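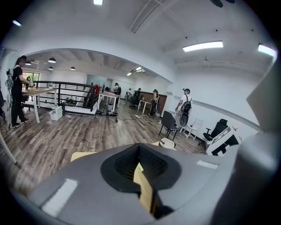

What does Skemov do?

We cover courts, arrests and public safety in Birkett and the towns up the river from it, and we try to stay with a case until there's a verdict or somebody drops it.

Hi, I'm Aoi Nagano, and I run the place with Kenta Hattori. We met on the night desk of a paper that has since closed, where my job was to listen to the police scanner and his was to call the station and be told there was no comment. We got pretty good at it! When the paper folded, we both had notebooks full of cases that were still open, and it bugged us that readers had seen the arrest on the front page and would never hear how it ended. So in March we rented a desk, put up a very ugly website and started calling clerks.

The first newsletter went to 19 people (my mother was two of them, she has a work address). Now it goes out to almost 1000. It lands at 6 a.m., and if it's late that's me, not Kenta.

How we work

We name a person once charges are filed, and we don't run a name on the strength of an arrest alone unless the person holds public office or speaks for someone who does. If we named you when you were charged, we'll report it just as prominently when you're cleared. We read the filings ourselves. A police press release is a place to start, and we say so in the story when it's all we have.

We don't publish mugshots. People ask for them every single week and the answer stays the same.

Kenta handles the hearings and the records requests, and he keeps our case list, Posard, which you can search by court or by month. It's named after the street his first apartment was on. I do the interviews, mostly with families, and I edit. A missing-person case in Fuvby took up most of our first summer, and it's still the one I get the most mail about.

Who pays for it

Readers do. A membership gets you the long Sunday-style reads (they come out whenever they're done) and a seat at our open evenings, which we hold 3 times a year and cap at 100 people, first come. We don't take money from law firms, bail companies or anybody running for sheriff.

Got something wrong? Write to the corrections desk, which is me with a cup of coffee. Fixes go at the top of the story with the time we made them.

Tips are welcome too, day or night. Please don't send us anything from a work computer.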